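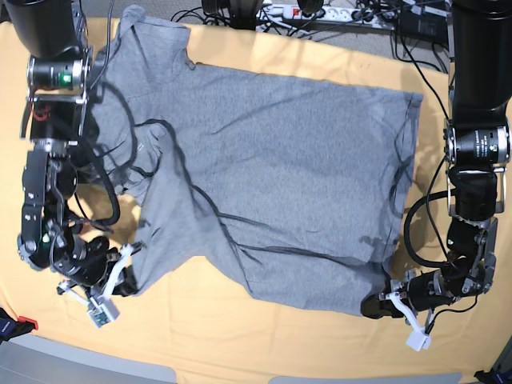

My grandmother could fold a fitted sheet in the time it took the kettle to boil, and when I was nine she tried to teach me how. She stood behind me, put her hands over my hands, and moved them. Corner into corner, shake, turn, lay it down. I never got the knack, but I still remember the feeling of my arms being walked through something they didn't understand yet, and I hadn't thought of it in years until I spent a week in July at Kikismont, where people do much the same thing for robots all day long.

Kikismont is a small company on the second floor of a former shoe warehouse, up a staircase that smells faintly of glue to this day. Its work is teaching two-armed machines to handle cloth, which sounds like a modest ambition until you try to write down, in words, how you fold a T-shirt. I tried on the train going up. I got as far as "take hold of the sleeve" and then spent several stops wondering where on the sleeve, and how hard, and what my other hand was up to in the meantime.

So the team doesn't write it down. They show it. An operator sits at a pair of handles – the software behind them is called Tremach, and everyone uses the name for the whole setup, chair included – and whatever the operator's hands do, the robot's arms do too. Each attempt is recorded, the camera views along with the position of every joint, and the recordings become the lessons. A full lesson set for one garment is 600 attempts. The T-shirt set stood at 529 on the morning I arrived, and there was a certain amount of cheerful bargaining over who would get to do the last one.
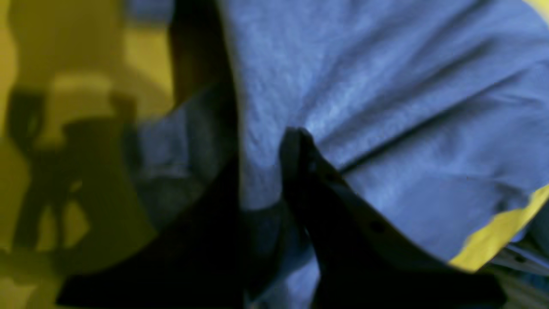

What surprised me most when my turn came was how much I missed my fingertips. You don't know how heavily you lean on them until they're gone. At home I can pick up one layer of a shirt without looking, just by rubbing the cloth a little between finger and thumb. At the handles I had only my eyes, and my eyes kept telling me I had one layer when I had two, or a good firm grip when I had hold of nothing but a bit of fuzz. The operators learn to read wrinkles instead. A crease running away from the grip tells them which way the cloth is being pulled, and they'll change their minds halfway through a move on the strength of it.

It makes for slow, rather lovely work, and people get particular about their styles. Some go straight for the hem. Others like to settle the shoulders first and will tell you at length why the hem people are wrong. The company keeps all of it, hesitations and second tries included, on the theory that a robot ought to see how a person gets out of trouble as well as how they stay out of it.
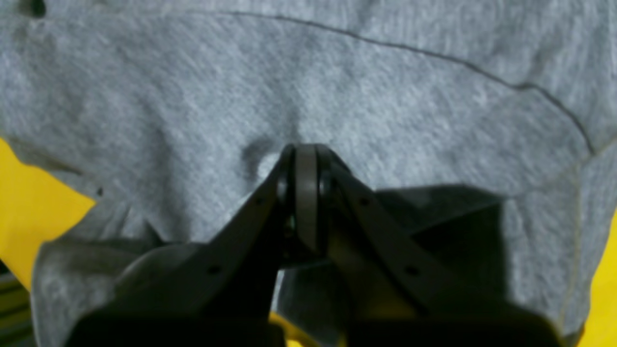

Bakker thinks the hesitations are the best part. Anyone can record a perfect fold if they practice long enough, was the argument, made to me over a very good cheese sandwich, but a robot raised on perfect folds will fall to pieces the first time a sleeve lands somewhere odd. Give it a few hundred honest muddles and it has something to go on.

I liked that, and I've gone on liking it, though I did ask whether the machine might simply learn to dither. It can, apparently! An early version, trained on a batch recorded too late in the evening, picked up a habit of touching the collar and letting go again, over and over, the way a tired person pats their pockets for their keys. They fixed it by leaving the evening batch out and sending everyone home at a decent hour, and sessions now stop at 11 in the morning for a proper break as well.
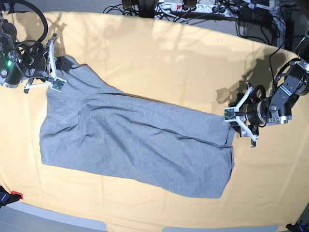
Beyond the T-shirt

The next lessons are already being planned, under a project called Etov, and they're meant for the back room of a small hotel laundry: pillowcases first, then hand towels, then the bathrobes, which everyone dreads on account of the belts. There will be other operators too, people who have folded for a living and have never touched a robot. I think that's a fine idea. The arms can only be as clever as the hands that show them, and there are hands in every laundry in the country that know things no manual has ever managed to say.

I asked about fitted sheets on my last afternoon, of course. There was a long pause, and then somebody went to put the coffee on.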